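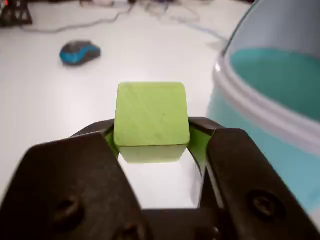
Paid testers wanted: the Geketti bench gripper kit

Seranden is looking for 14 people to spend some time at a table, picking up blocks with a robot gripper and telling us what annoyed them. We pay for this. Previous experience of being annoyed is assumed.

The kit is called Geketti. It's a two-finger gripper, a small arm to put it on, a bag of things to grip and a manual I wrote myself and am no longer able to read with fresh eyes. It's meant for schools, libraries, community workshops and the sort of home where the dining table was lost to hobbies years ago. Before we start selling it we'd like to watch some ordinary people use it, on the theory that engineers will forgive a machine almost anything and customers won't.

What you'd be doing

You come to our workshop on Lindgren Street for 2 sessions, each half a day with a proper break in the middle. In the first one you get the box, the manual and a table. You put the thing together while one of us sits nearby and tries not to help. We're bad at this. Please ignore any sighing.

In the second you use it. You'll steer the gripper by hand to start with, picking up cubes and dropping them in a tub, then teach it to do the same run on its own. After that you can try it on whatever you've brought from home, as long as it's smaller than a lemon and not alive. One of our early testers brought a boiled egg. We learned a good deal about the force setting and have since bought a different tablecloth.

At the end there's a chat of 30 minutes or so, recorded in sound only, and a form. The form has a box marked "anything else", and it's the only part Dwayne reads first.

Who we want

You should be 18 or over and able to sit at a bench and use a small screwdriver. If you'd need the bench at another height, or a different screwdriver, or someone else to do the screwdriver bits, say so when you apply and we'll set it up. You don't need to code. If you do code, you're welcome, but we're keeping 4 places at most for people like you, and you'll be asked to leave the settings file alone for the first session.

We'd especially like to hear from teachers, teacher aides, librarians, retired people with opinions, and anyone who has ever returned flat-pack furniture in a rage. Left-handers too, please. The jog control was designed by a right-hander and it shows.

Sorry, but we can't take anyone who works for another maker of robot kits, or who is related to me. My brother has asked twice.

What you get

$140 a session, paid by bank transfer within the week, plus your tram fare or parking. Lunch is sandwiches. There's a vegetarian tray and it does run out, so tick the box even if you're only vegetarian in spirit. Anyone who finishes both sessions can also buy a kit at cost when they go on sale. The kits you build stay with us, as they get taken apart again for the next person.

If you do the first session and decide you never want to see a gripper again, you still get paid for that one and we'd love to know why.

The fine print, such as it is

You'll sign a short form saying you won't post about the kit until it's out. It fits on one page. The control software is supplied by Nilleck and will ask you to accept its terms as well, and those don't fit on one page. We'll have a printed copy on the bench if you like to read that sort of thing. Your name won't go on anything you tell us.

How to apply

Write to Dwayne Tillman at Seranden, care of the Lindgren Street workshop, or drop a note through the slot in the roller door. Tell us what you do all day, which hand you favour, and the last thing you tried to assemble and how it went. A paragraph is plenty. No résumés, please, we'd only feel bad about ours.

Notice posted 1/21/25. We're filling places as letters come in and will take this down when we're full.

We use cookies to remember your settings and see which pages get read. Accept all | Manage preferences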